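Home | Notebook | People | Archive

Speech-tracking bench, week notes
November - Rekha Devadiga
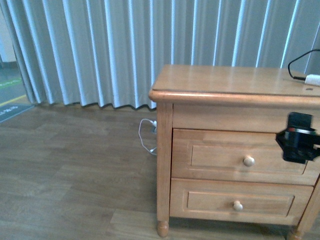 Filed under: Civic speech corpus

Back on the council transcripts today, and I finally got the whole Urnby batch loaded - 442 speeches, every one by a mayor, a minister or somebody standing in for one. Most are ribbon cuttings and program launches. I had no idea a district could launch so many programs (there are 7 for drinking water alone, and two of them have the same name!).

What I want from this is simple enough. When a politician stands up and says "we will," does the sentence have a date in it, or an amount, or the name of an office that has to do the work? Anitha Menon wrote the first tagging rules in the spring and they're good, but they choke on long sentences. One minister opened the Hultton bridge with a sentence that ran for most of a page. The tagger marked it as a single promise. I read it twice and got four, plus something about harmony that I left alone.

So this morning I split on the verbs instead of the full stops. Much better. Out of the batch I now get 264 clean promises, and 65 of those have a date or a budget line attached. I'd like Venkatesh to check a handful by hand before I believe it, as he reads the originals and I'm working from translations.

Trouble spots, so I don't lose them:

- "Everyone must" sentences. Is that a promise? I say no. Aurelia Danzer says yes if the speaker runs the department. We argued through lunch and left it open, so they've got their own tag for now (DUTY).
- Repeats. The same paragraph turns up in the Brollent speech and again at Naidu, word for word except for the place name. Counting both for now.
- Applause notes. Somebody typed "(cheers)" in the middle of words. Stripped them out.
- Opposition replies are in a separate folder and the dates don't line up with the speeches they answer. I haven't touched it.

Around 4 pm I reran everything with Rekha N.'s older word list just to compare, and it missed nearly all the water promises. Her list has "dam" and "canal" but no "tap" or "pipeline." I added both, plus "tanker," and sent her the new file. (Yes, two Rekhas on one project. Please put the initial on your comments, people!)

Next: get the DUTY question settled with Aurelia, then start on the budget debates. Those are messier - lots of interruptions, and the clerk changes how she writes names halfway through. Venkatesh, the scans you wanted are in the shared folder under Naidu, second tray.

Contact the bench | Copyright Speech-tracking bench | Back to top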